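Tiempo de lectura: 2 min

Capítulo 4. Primeras tareas domésticas con el brazo Bamura

Antes de empezar, conviene que hablemos un momento con calma de lo que puede esperar. Nos preguntan muy a menudo si estas máquinas ya saben llevar una casa, y la respuesta, con todo el cariño que le tenemos al Bamura, es que todavía no. Recoger unos juguetes de una mesa despejada está a su alcance – con paciencia y con usted cerca –, mientras que doblar una camiseta o meter la mano en un cajón revuelto sigue siendo cosa de personas. Veronika Eberhard, que redactó la primera versión de esta guía, solía empezar por los peluches, y nosotros seguimos haciéndolo así: son blandos, aguantan un apretón de más y no se rompen si se caen.

4.1 Preparar y lanzar la tarea «Recoger»

1. Elija una superficie lisa, mate y de un solo color. Los manteles estampados confunden bastante al sistema.

2. Coloque los objetos separados entre sí, con sitio para que la pinza baje sin tocar al vecino. Para la primera prueba bastan 2.

3. Ponga el recipiente de destino al alcance del brazo y compruebe que no baila.

Nota: los plásticos finos y los pañuelos arrugados se agarran con facilidad, pero cuesta mucho más soltarlos donde uno quiere. Déjelos para el final.

4. En el panel de Prumberg, fije el tiempo de espera en 2000 milisegundos y la velocidad en el nivel 4. Ya habrá ocasión de subirla, no tenga prisa.

5. Abra la vista de muñeca y dedique un ratito a acostumbrarse a ella. La imagen es redonda, las líneas rectas se curvan y la habitación puede aparecer girada.
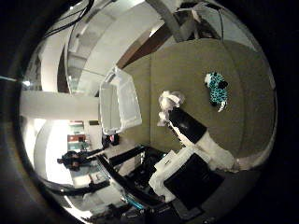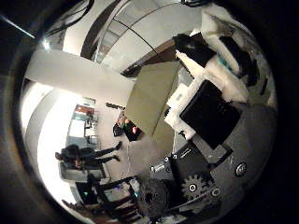
Vistas de muñeca con la superficie de color oliva.

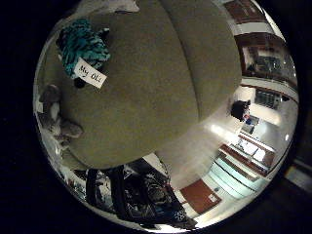

6. Pulse «Iniciar» y quédese al lado, con el botón de parada a mano.

Precaución: no acerque los dedos a la pinza ni a los engranajes mientras el brazo tenga corriente, aunque parezca quieto.

7. Si falla un agarre, detenga la tarea, recoloque el objeto usted mismo y vuelva al paso 5.

2 comentarios · 7 veces compartido

Artículos relacionados
Calibrar la pinza después de una mudanza
Ropa, cajones y otras tareas pendientes, por Damian Fuchs
Ilbridge: conectar un segundo brazo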